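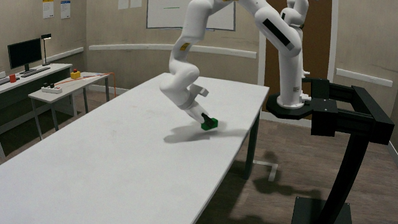

Thoroddsen thinks I should let the starter go a full day before I judge it, and says the sour smell is normal for rye. Fine, but I've got dough to mix!

1 April 2025. Second try at the Clonwood rye loaf. Same flour as last time, 90 percent water, and I held back the salt until after the first rest (I always forget it otherwise, so there's a sticky note on the bin now).
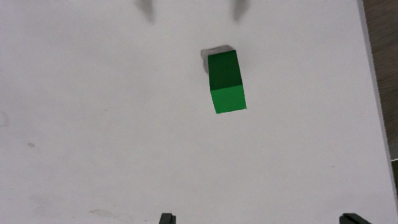
Crumb was gummy near the bottom again. I'm pretty sure I cut it too soon, two hours out of the oven, when the Prutance sheet says to leave it overnight. For the pan test I want cubes with corners as sharp as that green one, and my bread just squashes under the knife. Chilling the loaf first might help.

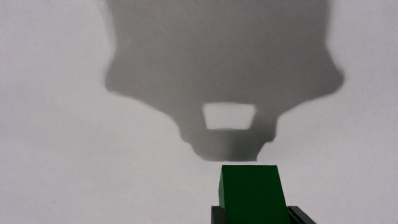

Does the caraway need toasting? Toast it lightly in a dry pan and let it cool before it goes in.

Next batch goes in the Multoton tin, the narrow one, with the lid on for the first half of the bake. I'm also dropping the water a little and

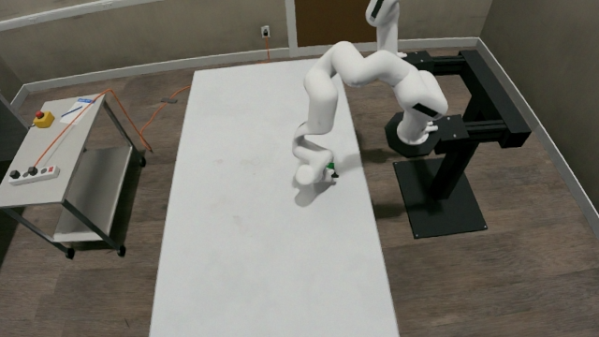 giving it up to 2 extra hours in the warm cupboard, then checking the top for pinholes before it goes in. Need more parchment. Starter fed, jar's on the left.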